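Home | News | High Street | Homes & Gardens | What's On | Contact

4 min read
80 shares | 20 comments

**The three-colour basket is back at Perić, and I've already bought one**

Good news for anyone who has been pestering the homeware shop on Arnmont for the past year (guilty!). The Muder basket is coming back to Nillville. It's the round one with the two big looped handles, the one that goes from tan at the top through grey to a very dark brown at the bottom, and Perić will have 100 of them on the shelves from the start of May.
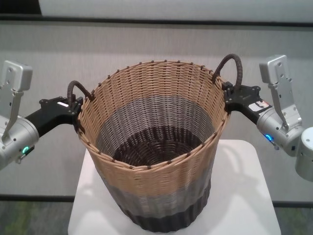
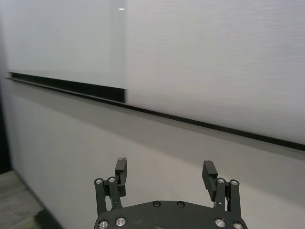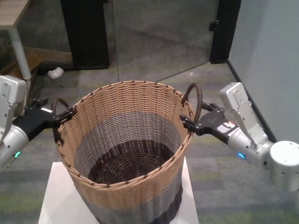 If you missed the whole business last spring, the short version is that the shop took a small delivery without thinking much of it, put a few in the window with some blankets, and had none left by the end of the following week. I was one of the people who walked past, thought "oh, that's nice, I'll get that when I've been to the bank", and came back to a window full of blankets sitting on the floor. I've been cross with myself ever since. There was a list behind the till for people who wanted to be told when more arrived, and my name went on it twice, once in my handwriting and once in my sister's.

The shop tells me the new lot is the same basket in the same colours, with no changes to the shape. There had been talk of a plain version and even a white one, and I'm so glad they left it alone. The whole point of the thing is the way the colours run down it. They run down the inside too, so when it's standing on the floor and you're looking into it from above you get the tan, then the grey, then the dark bottom with the weave going round and round. I know it's daft to care what the inside of a basket looks like when you're only going to fill it with towels, but it does make a difference on the days when it's half empty.

And then there are the small dark bits all the way round the rim, which is the detail I remembered best and described worst when I was trying to explain it to people. I kept saying "like stitching, only pokier".

The price is £20, which is what it was before, and there's a limit of four per customer for the first month. I did ask who on earth buys four baskets. Quite a lot of people, apparently! One for each bedroom and one for the bathroom, or a pair for either side of a fireplace and a pair to give away at Christmas. Last time one customer took six to use as outsize pots for the plants in a dental waiting room, and that was a fair chunk of the delivery gone in one go. The limit comes off in June if there are any left.

Anyone on the list gets first pick for the opening weekend. You don't need to bring anything, just give your name at the till before noon, and after that whatever hasn't been claimed goes out with the rest. If you've moved house or changed your phone number since last year, pop in and tell them, as they've had a good few messages bounce back. They won't be posting any out. I asked about that as well, on behalf of my sister, who has moved two counties away and thinks this is very unfair. The boxes they'd need are so big that the postage would come to nearly as much as the basket, so it's collection only from Arnmont, and she'll have to be nice to me.

Now, I said I'd already bought one, and I had better own up to how. There was one left in the stockroom that had been used for display and never put back on sale, and when I was in asking my questions it was standing by the door with umbrellas in it. I asked. They said yes. I did pay full price for it, before anyone writes in.

It has been in my hall, then on the landing, then in the hall again, and it's now next to the sofa, where I think it's going to stay. My first idea was laundry. It's tall enough, and the handles mean you can get it down the stairs without hugging it, but I've got one of those households where laundry is measured in heaps and it filled up in a morning. For one person, or a child's room, it would be spot on. For us it's become the blanket basket, with the crossword books and the good scissors at the bottom where nobody under ten will look.

A few things worth knowing if you're thinking of getting one. It's narrower at the bottom than at the top, so put the heavy things in first. I had cushions at the bottom and a stack of magazines on top for an afternoon, and the cat leaned on it, and that was the magazines all over the rug. It also wants a bit more room than you'd think, as the handles stand up above the rim and won't go under a low shelf. Measure from the floor to the top of the handles, and don't do what I did and measure to the rim and then rearrange the whole alcove.

If you're planning to stand a plant in it, use a saucer, and a deep one. The shop says this to every single customer and people still come back in August with a sad basket. For dusting, they recommend the soft brush on the vacuum with the suction turned down, and I've found a clean pastry brush does very well for getting between the strands (it isn't going back in the kitchen drawer). Keep it away from the radiator.

Somebody at the bus stop asked me whether you could use it for logs. I put that to the shop and the answer was kindling yes, logs no, or at any rate not big ones. They do sell a proper log basket, which is squat and square and about as pretty as a milk crate, but it'll take the weight. It's on the lower shelf at the back next to the doormats and it isn't part of the offer.

There's a bit more going on than baskets, while I'm on the subject. Perić has been tidying up its back room since the new year, and from May it'll be open to customers as well, with the storage things moved in there and the front given over to kitchen bits and bedding. I had a quick look round when I was in. It's brighter than I expected and a lot easier to get a pushchair through, and they've finally done something about the step between the two rooms, which has had me over more than once. There's a ramp there now with a handrail on the left as you go in. The curtain fabric has gone upstairs and will be by appointment in the mornings only, so ring first if you want to look at samples.

The old wire shelving from the back is going free to anyone who can carry it off. It's out in the yard behind the shop, it's heavier than it looks, and the brackets are in a biscuit tin on the windowsill. First come, first served. I was very tempted for the shed, and then I remembered what the shed looks like.

Opening hours stay as they are for now, though they're trying out a later evening once a week through the summer and will stick a notice on the door when they've decided which one. Parking on Arnmont is still a misery with the pavement up outside the chemist. Use the car park behind the library if you're collecting more than one basket, because they do stack one inside another but only so far, thanks to those handles, and I wouldn't fancy walking the length of the high street with a tower of them under my chin.

If you do get one, let me know in the comments what you're keeping in it. My neighbour has bagsied one for wrapping paper, all the rolls standing on end, and I'm annoyed I didn't think of that first.

20 comments | Share this story | Back to High Street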